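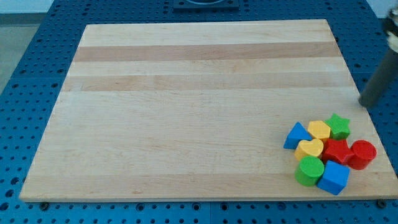 Bright plastic shape blocks on a wooden board.

Small concerts should start on time

I moved to this country eleven years ago and one of the first things I learned was that the hour printed on a concert ticket is not the hour of the concert. The ticket says eight. The doors open at eight, or a little after, and the first band comes at nine, and the person you paid for walks on at ten thirty or even later. My friends knew this already. They were still at home eating when I was standing alone beside the merchandise table, reading the prices of the T-shirts for the third time.

I want to argue that this custom is bad for music, and that the small venues, which need the public most, should be the first to stop it.

Last spring I went to hear Muthoni Simiyu sing at the Visen, an old dance hall which holds 500 people when the balcony is open. I like her voice very much. It is low and a bit rough, and she leaves long silences between the lines, so a listener must be awake to enjoy it. The ticket said 7:30. She began at 10:15. Before her there were two other acts, and between them a man played records so loudly that we could not talk. By the fourth song I saw people putting on their coats. They were not bored. The last train to our side of the city leaves at 11:04, and they had to choose between the song and the train.

I took the train also. I read later that she finished with "Jullov," the long one, which she almost never does live. I am still a little angry about it.

The usual defense is the bar. I have spoken with enough promoters to take this seriously. A hall like the Visen earns very little from the ticket and must sell drinks to pay the sound engineer and the heating. If people wait for two hours, they drink for two hours. I understand the calculation, but I believe it forgets the people who stopped coming. My neighbor is a nurse and begins work at six. She loves live music and has not been to a concert on a working day in years. A colleague of mine has two little children and must pay a babysitter by the hour. These people buy no beer at all, since they are on their sofas.

There is one place which does it differently. The Yüksel, above the furniture shop, has room for only 100 persons, and it prints two hours on the ticket: when the door opens and when the main artist begins. They are strict about the second one. I have been there many times and the longest delay I remember was a broken guitar string. The bar is full before the concert and, this surprised me, it is full after it also. When the music ends at 9:30 the evening is still young, and many people stay and speak about what they heard. Often the musicians come down and join them.

Some readers will answer that rock music was never made for people with babysitters, and that waiting in the dark is a part of the pleasure. When I was twenty I would have agreed. I also think that support acts deserve an audience, and I do not want them removed. But who suffers most from the present system? I think it is exactly the support act. Everybody who knows the custom arrives late in order to miss it. At the last Dreteck festival I watched a very good trio play to 30 of us in a tent made for many more, simply for the reason that no list of playing times was published until the afternoon. The next day the times were on the website, and the same tent at the same hour was nearly full.

So my request is modest. Print the playing times on the ticket, or put them on the website one week before. Give the opening act its real hour too, with its name in letters one can read. If the band is late, let somebody come on the stage and tell us.

I wrote a letter to the Visen with this proposal and received a polite answer, which said that the artists decide these things. Perhaps it is so. I have now written to two of the artists. In the meantime I have a ticket for the end of April, and it says eight o'clock, and I do not know if I should eat first.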